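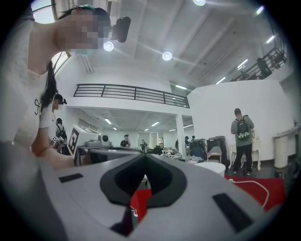 How far ahead should the hall lighting be switched on before a session?

Switch on the main hall lighting 30 minutes before the first participants arrive, and leave it on until the hall has been cleared.

4. Preparing the Hall for Use

4.1 Lighting

1. Open the lighting cabinet with the key issued by the Flallcombe front desk.
2. Turn on the round ceiling lights first, followed by the linear fixtures.
3. Turn on the lights beneath the mezzanine using the separate switch marked LOWER.
4. Check that every fixture is lit. Report any fault to the duty office, extension 3980.

Note: The LOWER circuit is on a timer and switches off at 10 p.m. To extend it, contact the duty office before 9 p.m.

4.2 Tables and Equipment

1. Set tables on the main floor, leaving a clear path to each exit.
2. Place equipment on the tables only after they have been locked open.
3. Keep boxes and cases off the marked walkways.
4. Route power cables along the wall and cover any cable that crosses a walkway.

Caution: Do not connect more than 1000 watts of equipment to a single wall outlet.

4.3 Mezzanine

1. Confirm that the stair gate is closed before the session begins.
2. Do not hang banners, coats, or cables from the railing.
3. Requests to use the mezzanine for seating must reach Nidia Huamán, Hall Services, at least 24 hours in advance.

Caution: Items must not be rested on the railing or passed over it to the floor below.

4.4 Closing

Return tables to the storage room, switch off the fixtures in reverse order, and sign the key back in at the front desk.

Home | Bookings | Hall Guide | Floor Plans | Contact

Flallcombe Hall Services. All rights reserved. Back to top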